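Fluvau Tabletop Grid Cloths
Counter and packing table covers for pantries, canteens and sorting rooms

Home > Table and Counter Coverings > Grid Cloths > Clomness Series

The Clomness series is a line of wipe-clean tablecloths with a printed square grid, supplied by Fluvau to schools, offices, community kitchens and small stockrooms. The cloths are intended for tables that are in use for most of the working day and that must be cleared, wiped and set again several times between opening and closing. They are sold by the piece in standard sizes and by the running length for longer counters.

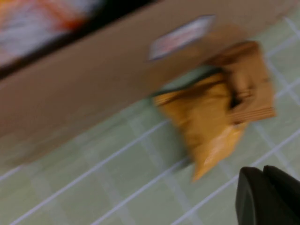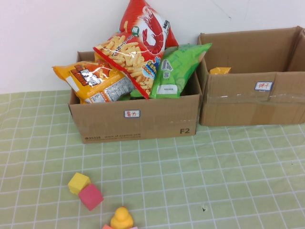
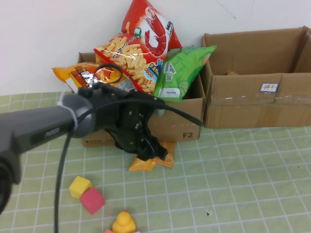 Cardboard boxes at a snack table. Second and third pictures: green covering with white grid. Boxes and contents are not supplied.

General description

Each cloth consists of a woven polyester base with a smooth coated face. The grid is printed beneath the top coating and is therefore not in direct contact with cleaning products or with goods set down on the table. The underside is left uncoated, so that the cloth grips most painted, laminated and varnished tabletops without clips or tape. On glass and polished stone, Fluvau recommends the Oltmanns underlay, which is sold separately.

The grid serves two purposes. It allows trays, cartons and place settings to be lined up along a straight edge, and it allows the table to be divided into areas without marking the surface. Many customers assign a number of squares to each product or each group of diners. The line is printed thin enough to remain unobtrusive when the table is used for meals or meetings.

Colors

The series is available in pale green, sand, light gray and sky blue, all with a white grid. Colors are matched within a production batch. Slight differences may occur between batches, and customers covering several tables in one room are advised to place a single order. Color cards can be requested from any Zisano sales counter - please allow up to 10 working days for delivery by mail.

Sizes and formats

Cloths are supplied in square, rectangular and narrow counter formats. All edges are heat-cut and do not fray under normal use. A hemmed edge is available on the rectangular format only and must be specified when ordering, as it cannot be added afterward.

The cloth should overhang the table by no more than 4 inches on any side where people walk past. For tables pushed against a wall, the rear edge should be cut flush with the tabletop or folded under. Cutting is done with household scissors or a rotary knife along the printed line. Cut pieces are not eligible for return.

Roll goods are sold in lengths from 2 yards upward, in whole yards.

Use with food and packaged goods

The coated face is suitable for contact with packaged food, crockery, glassware and dry goods such as bread and whole fruit. It is not a cutting surface. Knives, graters and can openers should be used on a separate board.

Cartons may be placed directly on the cloth. Cartons with staples in the base should be lifted into position and not dragged, as staples will score the coating. Heavily inked cartons that have become damp may leave a mark, and this should be wiped away as soon as it is noticed. Marks left overnight may become permanent, particularly on the sand and light gray cloths.

Hot cookware must not be placed on the cloth without a trivet. Mugs, teapots and warmed plates present no difficulty.

Cleaning and care

Wipe with warm water and a mild dish detergent, using a soft cloth or sponge. Rinse with clean water and dry before goods are put back. Do not use bleach, scouring powder, acetone or abrasive pads. Alcohol-based surface sprays may be used occasionally, provided the cloth is rinsed afterward.

The cloth may be machine washed on a gentle cycle at up to 90 degrees Fahrenheit. It should not be tumble dried or ironed. Hang over a wide rail or lay flat to dry.

For storage, roll the cloth with the printed face outward. Folding leaves creases, although most of these will relax within a day once the cloth has been laid out in a heated room.

Installation on new tables

Freshly painted or varnished tables must be fully cured before they are covered. Where the cloth is to remain in place for long periods, lift it once a month and wipe the tabletop beneath. Moisture trapped under the cloth can affect untreated wood.

Related items

Oltmanns underlay - thin non-slip mesh for glass and polished stone, sold in the same widths as the roll goods.
Clomness edge weights - set of 4, for outdoor use and for tables near open doors.
Clomness bench runner - narrow format in matching colors, without grid.

Ordering and delivery

Orders are accepted through the Zisano counter network and by mail. Standard cloths are dispatched from stock. Hemmed cloths and roll goods are prepared to order and require additional time, which will be stated on the confirmation. Institutional customers may request invoicing at the time of the first order.

Returns and warranty

Unused cloths in their original sleeve may be returned within 90 days of delivery. The coating is warranted against peeling and cracking for 2 years under normal indoor use. The warranty does not cover cuts, burns, staining from inks or dyes, or damage caused by cleaning products other than those listed in the care section. Claims should be submitted with the order number and the batch code, which is printed on the underside near one corner.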